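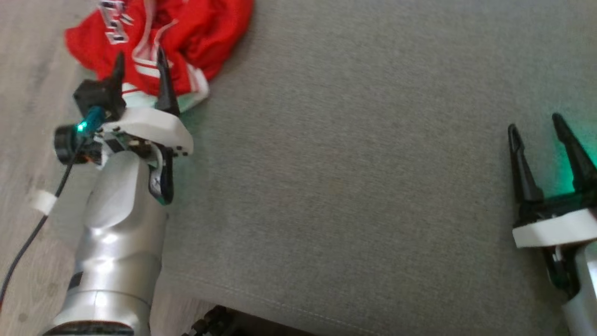
Lleucu Morgan has spent most of the summer picking up clothes. Her test group at Vernevum compares grippers for soft goods, and its latest round set the slender claw fingers on a pair of arms against the flat padded jaws used until last November.

"Rigid parts tell you very little," she says. "A block either stays in the jaws or drops. A shirt can be held and still be held wrongly, by one layer when you wanted two."

Each finger type was given 600 grasps, split between garments on a hard floor and garments on upholstery. The claws missed 13 on upholstery and 38 on the floor. Morgan puts the difference down to compliance in the surface. On a cushion the tips can press in and come up under a fold. On planks they stop dead, and the controller has to decide how much force is a fault.

"We had the contact threshold too low to begin with. The arm would touch the floor, report a collision and park. Jozef raised it in steps until the nuisance stops went away."

Jozef Vanhove, who wrote the control software, is less interested in the fingers than in timing. With two arms working on one garment, he found that the second gripper often closed before the first had finished lifting. The cloth went tight and slid out. He now holds the second close command until motor current on the first has settled.

"It costs us cycle time," he says. "I would like to get that back, but I don't want to get it back by guessing."

Wrist cabling took up more of the schedule than either of them had planned. A cable that is clipped too short limits rotation at the last joint, and one left long drags. Vanhove rerouted it 4 times and remains dissatisfied.

Neither will name a preferred finger yet. The padded jaws marked fabric less and were better on thick seams; the claws were better at single layers. Morgan wants to repeat the floor trials with a softer tip before the report goes to Sistville.

"Same garments, same starting positions," she says. "Otherwise we are comparing laundry."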